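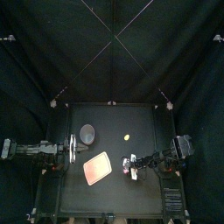 A curtain is only as good as the edge that holds it, according to Ignacio Pettigrew, and most of the trouble with black fabric enclosures begins where the cloth meets the table.

Trendell spoke with Pettigrew at the Wostumham workshop, where he has overseen the fitting of curtained work booths for 19 months. The workshop follows the Wekside guidelines for temporary enclosures, which were revised in March and now cover tabletop booths as well as full rooms.

Asked what a new user should check first, Pettigrew pointed to the back edge. "Small clips along the table are enough for most fabric, provided the corners are secured before the middle," he said. "People start in the center and work outward. Then the last corner comes up short and the whole drop has to be done again."

He was less strict on the subject of creases. Folds in the side curtains are acceptable under the guidelines so long as the cloth does not lie on the work surface. "I have been asked to steam them. We did so for one department and the folds were back within four days."

Seams call for more attention. Pettigrew prefers a single vertical seam at the rear of the booth and advises against any join in the side walls, where the fabric is handled most often. Cords crossed over the cloth should be kept under light tension and checked every 30 days.

On cost, he noted that the workshop budgeted 2,000 dollars for fabric this year and has spent around half of it. The present cloth comes from Zeleke and is ordered by the roll. "We tried a cheaper black. It looked brown under the lamps, and it collected lint all day long."

Requests for new booths are accepted in writing at the Wostumham office. Table measurements should be included with each request, along with the height of the ceiling above the table.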